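# Table Tips for the Robot Club

Everything on this page was learned by the Baltetstead after-school robot club the slow way. Most of it is housekeeping. If you came for inverse kinematics, that's in the green binder, under the snacks.

## Cover the table

A bare tabletop is a skating rink. Anything round leaves, and anything glass leaves louder. Buy felt or something fuzzy, in one solid color you don't mind looking at for a whole season. Ours is teal.

- Cut it bigger than the table and pull it snug. A wrinkle is a mountain range to a rolling ball.
- Felt collects lint, crumbs and the dust of erasers. Run a sticky roller over it before each session. A damp rubber glove works too, and costs less.
- Brush in one direction. The streaks won't go away, but they will at least agree with each other.

## Shop for props in your own kitchen

The Vonow kit catalog will sell you a set of practice objects for more than our first motor cost. Go home and open a cupboard. You want different shapes, different weights and at least one thing that is hard to see.

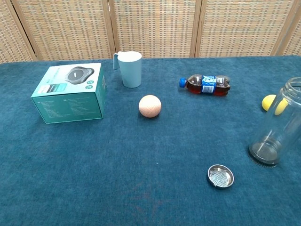
Wash whatever you bring, and check with whoever drinks out of it. A few rules we settled on:

- Soda bottles stay sealed. Tighten the cap yourself, even if the last person swears they did. Cola and felt have a long relationship.
- Practice with the plastic cup before you go near the glass. Two weeks of plastic is about right.
- Keep product boxes after the product is gone. They make a good big target, and the printing gives the vision team something to complain about.
- Balls should be different colors. "The yellow one" is a faster argument than "the one on the left, no, my left."
- Lids and strainers are harder to pick up than they look. Save them for the day someone gets cocky.

## Put up a screen

A folding room divider behind the table hides the rest of the room, which in our case includes the rest of the club. Woven panels are light enough for one person to move. Dust them with a dry paintbrush, working top to bottom, and wipe the posts with a barely damp cloth.

## Laying out for the Jarnis Cup

The June competition has a tabletop round, and the judges will not set up your objects the way you like them. So don't practice that way either.

1. Put out the big things first, then the small ones.
2. Lay some things on their sides. Bottles and glasses fall over in real kitchens all the time.
3. Leave room near the front edge. Hands need somewhere to wait.
4. Check the height before you power up. Fingers should clear the cloth when they come in, or you'll be ironing felt with a robot.
5. Run it, then move everything and run it again. We logged 414 tries last season in the Ametepe notebook, and the good ones mostly came after we quit using the same layout.

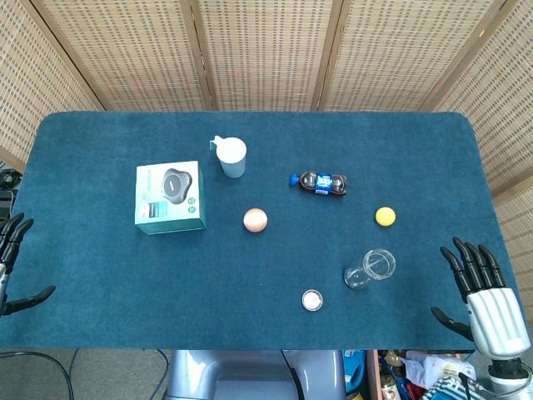
## Cables and the floor

Route cables behind the table wherever you can, and tape down whatever has to cross a walkway. Painter's tape comes off cleanly; duct tape will be there when your grandchildren join.

Bags go under the table only if they are pushed well back. Better still, hang them on hooks by the door. We own ten hooks. They are in excellent condition, having barely been used.

## Packing up

Power off first, then clear the table, then fold the cloth fuzzy side in. Glass goes in a sock. Clean sock, please. Label the bin on two sides so it can be shoved on the shelf either way around, and put the lint roller on top where the next group will find it.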